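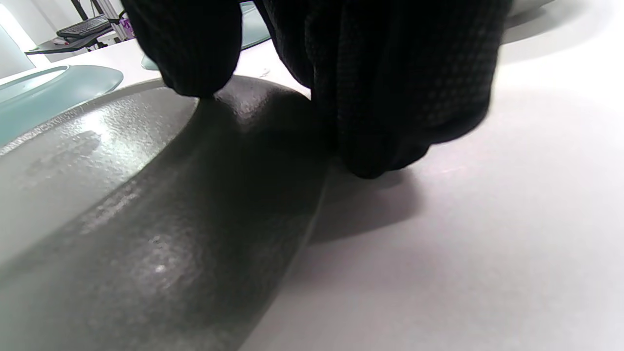

4. Gloves on, gloves off

4.1 How I ended up asking about gloves

I didn't set out to study gloves. The project was supposed to be about how workers in secondhand goods decide what gets sold and what gets scrapped, and my interview guide had exactly one line about clothing, stuck near the bottom under "anything else." Then I spent my first morning on the sorting floor at Rallstead and wrote two pages of notes, and when I read them back that evening, gloves were on nearly every line. Who had them on, who had one on and one off, who was holding a glove in their teeth while they felt the bottom of a bowl. So I moved the clothing question up to the top of the guide, and this section is what came of it.

The main sample is described in Section 3. To recap, I talked with 21 people who sort, clean, price, or shelve household goods at three sites: the Rallstead depot, the Wernside market hall, and the Mac Giolla warehouse. Everybody was interviewed at work, usually while working, and I think that matters more here than in the rest of the paper. Ask someone about gloves in a break room and you get the rule. Ask them with a casserole dish in their hands and you get a running argument with the rule (often a very funny one, and often interrupted by a price gun).

4.2 The rule as written

All three sites have a glove rule. At Rallstead it's printed on a sheet by the time clock, and it says gloves must be worn "when handling goods." At Mac Giolla it's part of the first-day talk and, as far as I could find, isn't written down anywhere a worker would see it again. Wernside is a set of separate stalls with a shared sorting room, and the rule covers the sorting room only, so people peel their gloves off as they step out into the hall. There's a hook by the door for them. There are usually more gloves than hook.

What none of these rules does is say what handling is. That sounds picky, I know, but it was the thing people most wanted to talk about. Is turning over a tag handling? Is running your thumb along a seam? One Rallstead sorter told me she wore gloves for lifting and took them off for looking, "and looking is mostly fingers." I've borrowed her split for the rest of the section – lifting and looking – although plenty of moments turned out to be a bit of both.

4.3 Lifting

For lifting, people mostly like their gloves. The knit kind was the favorite at all three sites, and people talked about it warmly, in the way you might talk about a decent pair of socks. The leather pairs left over from an earlier supply contract got called stiff, hot, and "like wearing somebody else's hands." The thin disposable kind was tolerated for dirty work and disliked for everything else.

Readers who haven't spent time around sorting tables may be picturing something heavier than I mean. Figure 4 has a black knit glove with a fine grid of tiny raised dots, fingertips just at the dark rim of a big round gray object, and that's the general sort of thing people had in mind when they said "the good ones." Fit was what separated a good pair from a bad pair. Every site stocked a range of sizes on paper. In practice the middle sizes were gone early in the shift, and people with small hands told me over and over about empty fingertips folding under things as they set them down.

I was surprised by how much of the talk about lifting was really about setting down. Picking up a heavy pot is quick, and you know at once if it's going badly. Setting it down on a hard table with other people's finished work all over it takes more care, and several people said that was the moment they trusted their gloves least. A Mac Giolla worker described listening for the bottom of a dish to touch. She said she couldn't feel it through the knit, so she waited for the click. I tried this myself for most of an afternoon (I was allowed to help out at Mac Giolla on the days I wasn't interviewing) and got quite good at it, right up until someone turned the radio on.

4.4 Looking

Looking is where the rule breaks down, and it breaks down in the same direction everywhere. People take off one glove. Almost always it's the glove from the hand they write with, and it goes in a back pocket, under an arm, or into the very object being examined, where it sometimes gets left. Two people at Wernside told me they'd sold a vase with a glove in it.

The bare hand does a remarkable amount of work. It checks for hairline cracks along a glaze, for the small roughness that means a chip has been filed down, for stickiness, for a lid that doesn't quite seat. When I asked people to tell me what they were feeling for, they tended to do it again slowly and watch their own fingers, as if the answer might turn up there. One pricer closed her eyes. I have a whole page of my notes that is just verbs from these conversations: skim, drag, tickle, rub, pinch, knock. I don't have a good way of coding that page, and I've stopped trying to.

There's an older line of thinking in workplace studies that treats this kind of rule bending as a failure of training, the idea being that if people understood the hazard they'd comply. I don't think that fits what I saw. The people who took a glove off most readily were also the ones who could list the hazards in the most detail, right down to which brand of drinking glass tends to break along the stem. They had weighed it up. They'd decided that a crack missed by a gloved hand was going to end up in a customer's bare one, and they saw that as the worse outcome. You can disagree with the decision (one site manager did, at length), but it's a decision.

4.5 A short detour on supply

I want to say something about buying, as it came up in 7 of the interviews without my asking. Gloves at Rallstead and Mac Giolla are ordered through Binent, a purchasing service that handles cleaning supplies, bags, and labels for both. Orders go in by the case, and cases come in a single size. A floor lead who wants more smalls has to ask for a full case of smalls, which ties up the glove budget for that month, so the request tends to wait. It was still waiting in March when I finished at Rallstead. Wernside stallholders buy their own and lend them around, with a fair amount of grumbling, and that was the one site where I never heard anyone complain about fit.

I wouldn't hang too much on the comparison. Wernside is smaller, the goods are lighter, and people who pay for their own gloves may just be less inclined to complain about them. Still, if you had asked me at the start which site would have the best fitting gloves, I'd have guessed the one with the printed rule.

4.6 Limits

Being around with a notebook surely changed things. A couple of people put a glove back on when they saw me coming, and one asked me straight out if I was from the insurance company. I also leaned on the afternoon shift, when the big items get moved, and missed most of the early unloading, which I'm told is a different world and a much colder one. Textiles are left out altogether. The people who sort clothes work in another room at Rallstead and hardly at all at the other two sites, and their sense of what a hand is for seems different enough that folding them in would've muddied both accounts. The pricing conversations in Section 5 come from the same visits and share the same gaps.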